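Print this thread | E-mail this thread

April, Wednesday, 7:40 a.m.
Posted by the Markstead Sorting Diary

1/ Good morning, tidy people! I promised a little thread on sorting small things into bins, and I've had my coffee, so settle in - it may run a bit long, as mine usually do.

2/ For years I was a one-big-box person. Everything went in, nothing came out without a good rummage, and I'd buy a second roll of tape while the first one sat at the bottom. (I found 4 rolls once. Four!)

3/ What finally helped was color. I write labels and then I stop reading them, but yellow is yellow even before breakfast. Low sides are good too, so your hand goes straight in and the taller things can stand up in a corner.
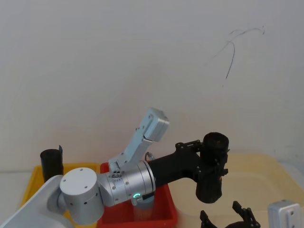

4/ Yellow and red next to each other is my favorite pairing, by the way. I've tried blue with green and mixed them up every single evening once the lamp was on. Your eyes may be better than mine!

5/ Cups and tubes and other tall black odds and ends get the back corner. If they go in front you'll knock them over reaching for something else, and then you're picking up pens at ten at night. Ask me how I know.

6/ A few of you wrote to ask how many bins to start with. I'd say three, side by side on a plain table, and live with them for a week before you buy any more. I bought five at once and two of them just collected receipts.

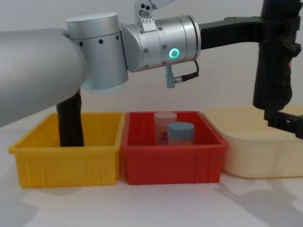
Bins side by side on the white tabletop, yellow and beige among them.

7/ Beige is where I put the "don't know yet" pile. It's a quiet color and it doesn't nag, but I do go through it every Wednesday, with the radio on and something warm to drink - otherwise it turns right back into the big box.

8/ Next time I want to talk about drawers, and about the Elitz dividers I keep going back and forth on. If you've lived with them for a while, do tell me whether they slide around, I'd love to hear before I spend the money!

Recent threads
- Drawer dividers, part one: measuring twice
- The Endik shelf, one year on
- What I keep by the back door
- Button jars and other small joys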